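Soft Fingers, Hard Cards

Picking up a bank card is a small job that most robot hands do badly. A card is thin, smooth and stiff, and it likes to lie flat. For our July 2019 test we took two grippers, the Erkell and the Otov, and gave them the same set of flat household items on a stone countertop.

The Erkell is the plain one. It has two straight metal jaws, closes fast and goes back to the same spot every time. On boxes and jars it hardly missed. On cards it scraped the counter, and after 16 tries we had to turn down the speed to protect the stone.

The Otov uses soft pads that give a little when they press on something. That costs some accuracy, but it lets the fingers come down onto the surface without harm.

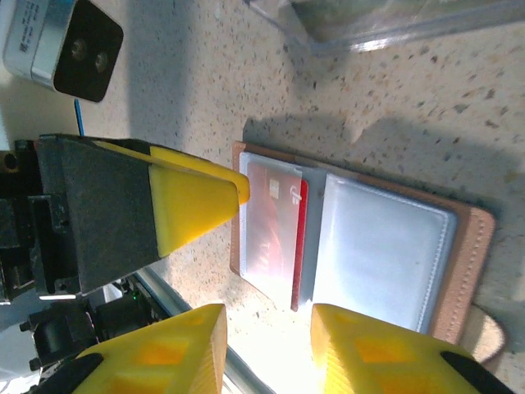

A card in a sleeve is harder than a loose one. The plastic grips the card, and if the wallet is free to move, it slides along with the pull. Of 17 tries, the Otov got the card out in 14. The other three ended with the whole wallet in the air.

Cameras made more difference than we expected. Clear plastic throws back light, and under a bright lamp the wrist view washes out close to the counter. Lowering the lamp helped both grippers. So did the Lokorard controller, which let us change the grip force during a move — the Spahić unit we started with only takes a new value once the arm has stopped.

Price may settle it for many shops. The Otov pads wear and have to be replaced, and ours were due for a change after 1784 cycles. The Erkell jaws still looked new.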